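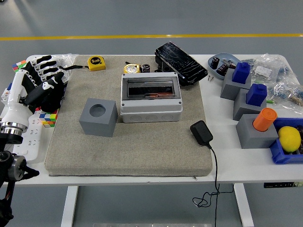 Annick Lefèvre

Bench and small parts check, white table, Arnby room
Wotora repair and tinkering space
Checked Tue 18 August, before the evening session

I love doing this table. It gets the oddest mix of things of any bench we have, and there's always something on it I end up turning over in my hands for far too long. The full sheet has 33 lines. I've typed up the ones where I had something to say, and the rest got a plain tick.

TABLE AND FLOOR

1. Table stands firm, no rocking
OK. Leaned on all four corners with my full weight. Much better than in March, when it walked every time somebody used a file on it!

2. Floor line visible and kept clear
OK. The yellow line is thin, but it reads well against the gray. Bags and stools stay on the far side of it during sessions, please, including mine.

3. Work pad flat, clean, no burns or cuts
OK, and can I just say how good this pad is? It's thick, it has that speckled felty look, and small screws dropped on it stay where they land instead of pinging off to the other end of the room. Shake it outside before vacuuming. Don't solder on it. Soldering goes on the Wedov bench, where the heatproof tile is.

4. Loose packaging removed
FIX. Clear plastic bag crumpled up at the back left corner of the pad. Flatten it and put it in the bag drawer, or use it for the gauge (see 10).

POWER

5. Power strip undamaged, plug and cord sound
OK. White strip on the left side of the table. Switched it off, pulled the plug and ran my fingers down the whole cord. No nicks, no soft spots.

6. Power strip away from liquids and metal scraps
COMMENT. I'd like to see it mounted under the tabletop. With the sockets facing the work, one dropped washer is all it takes. I've put it on the wish list with two screws taped to the note, so somebody only has to find the screwdriver.

7. Electrical enclosure: lid, hinge and window
OK with a comment. This is the white-gray plastic box with the see-through hinged window, and it's a lovely thing to teach with. People can look in before they open anything, and that's exactly the habit we want. Hinge moves freely, window is clear. It stays a bench piece and doesn't get wired to anything live. Write TRAINING ONLY on the bottom in marker.

8. Capacitors discharged and stored
FIX. The small black one with the silver top is standing on the pad by itself. Treat every capacitor as charged until you've put a meter across it. Use the discharge lead from the red drawer, wait 60 seconds, then measure again. After that it goes in the parts tray with its legs in foam.

MEASURING TOOLS

9. Tape measure: hook, lock, return
OK. The yellow 5m one. Hook has the little bit of play it's supposed to have, the lock holds, and the blade comes back without whipping. Keep a thumb near the slot as it rolls in all the same. I checked it against the steel rule at 200 mm and it was spot on, which made me happier than it should have.

10. Gauge: dial readable, glass and case sound
OK. What a handsome little instrument, gold-colored with a white dial! It's small and round, so it rolls if you look at it sideways. Bag it or give it a cup of its own. Needle rests where it should. I did not put it under pressure.

BROKEN ITEMS AND SHARPS

11. Cracked glass identified and contained
FIX TODAY. The black phone-like device at the back of the pad is badly cracked all over its glossy surface, and it's lying partly over the back edge of the pad. Two things to do, in this order:
- Cover the surface with wide clear tape, corner to corner, gloves on.
- Move it into the lidded tray marked GLASS.
If anybody wants to open it up as a practice job, great, I'd be thrilled to join in. Safety glasses on first, and check the case for swelling before a tool goes near it. A swollen battery goes straight to the sand bucket outside.

12. Gloves and safety glasses within reach
OK. Both on the hook rail by the door. One pair of glasses is scratched to the point of uselessness and has been binned.

ODDS AND ENDS

13. Items not needed for the work
COMMENT. There are Rubik's cubes on the table, over on the left. I'm not going to be the person who bans them, they're a great way to keep hands busy while glue sets. They just need to live in the Joseph box when tools are out. Solve one first if you can. I couldn't.

14. Tray labels match what's in the trays
FIX. The label for drawer 3,262 has fallen off again. I know that number makes no sense in a room this size, it came with the cabinet and we've all grown fond of it.

STILL OPEN
Lines 4, 8, 11 and 14. Line 11 before anyone sits down tonight, the others by the end of the session. Initial next to each one on the paper copy, and if you find something I missed, write it in the margin. I really do read those!

Last updated: after the evening session, line 11 now closed (A.L.)

Contact Wotora | © Wotora, Arnby | Back to top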